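Home | Space | Animals | Machines | Ask Us | Try It

How Does a Robot Know Which Thing Is the Banana?

27/06/2018
By Styliani Dimitriou

Suppose I ask you to put the banana on the plate. You look, you grab, you're done, and you were probably thinking about lunch the whole time. Now suppose I ask a robot. A robot arm is strong and very patient, and on its own it has about as much sense as a coat hanger. All the clever parts are in the software, the long lists of instructions running on a computer.

Let's go through what that software has to do. It has several jobs, and it can mess up any of them.

The first job is seeing. Programmers call this perception, which is a fancy word for "what am I looking at?" A camera doesn't send the computer a banana. It sends numbers, one set for every tiny dot in the picture, saying how red, green and blue that dot is. Somewhere in that giant pile of numbers is a banana, and the software has to find it.

How? Mostly by practice. People show the program lots of pictures with the banana already marked, and the program slowly gets better at guessing. It never becomes completely sure. It says something more like "70 percent banana," and then somebody has to decide whether 70 is good enough to go grabbing things.

Color helps, but color is also a sneaky trickster. If "red" is your only clue, a chili pepper and a slice of tomato are the same vegetable. So the program checks shape too. One is long with a pointed tip, and the other is round.
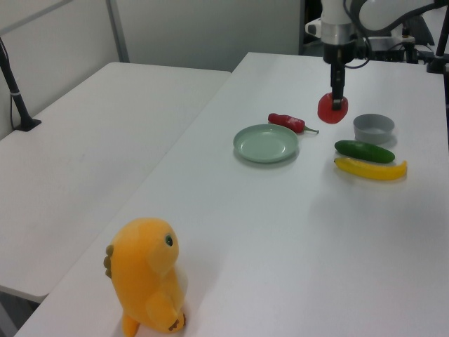
The gripper holds something round and red over the table. The red chili pepper is still lying down.

The second job is planning. Knowing where the banana is doesn't get your hand to it. The arm has a row of joints, a bit like your shoulder, elbow and wrist, and the planner has to work out how far each one should bend. It also has to pick a path. The shortest path is a straight line, and planners love straight lines. Sadly, a straight line may go directly through a bowl.

So a good planner tries a path, checks it for crashes, throws it out and tries another. It might do this 33 times before the arm moves at all. From the outside, this looks like a robot doing nothing. (You can try telling your teacher that you are planning. Good luck.)

The third job is control. The plan says "go there," and the controller makes sure the arm really goes. Many times every second it asks two questions: where should I be, and where am I? If the answers don't match, it gives the motors a little nudge. You do this when you carry a very full glass of juice across a room, only you do it with your tongue sticking out.

Gripping needs control too. Squeeze too gently and the tomato drops. Squeeze too hard and, well, if it was a real tomato, you now have soup. This is one good reason to practice with toy food.

Gerasimos Karagiannis writes robot software at Brinia, a small workshop in Wutville. His planning program is named Astell, and he told me it once spent up to 8 minutes working out how to pick up a cucumber. "Then it picked up the banana," he said. He found the mistake the next morning. He had typed one wrong number.

Fixing mistakes like that is called debugging, and it takes up a lot of a programmer's day.

Try it yourself

You need a friend, a blindfold, a plate and a few soft things that won't break. Your friend wears the blindfold and is the arm. You are the software. You may only use these words: left, right, forward, back, up, down, open, close, stop. Now get one thing onto the plate.

My first try took seven minutes, and the arm complained the whole way.

Questions? Write to the Machines desk, Brennan Young Readers, Wutville
© 2018 Brennan Young Readers | Back to top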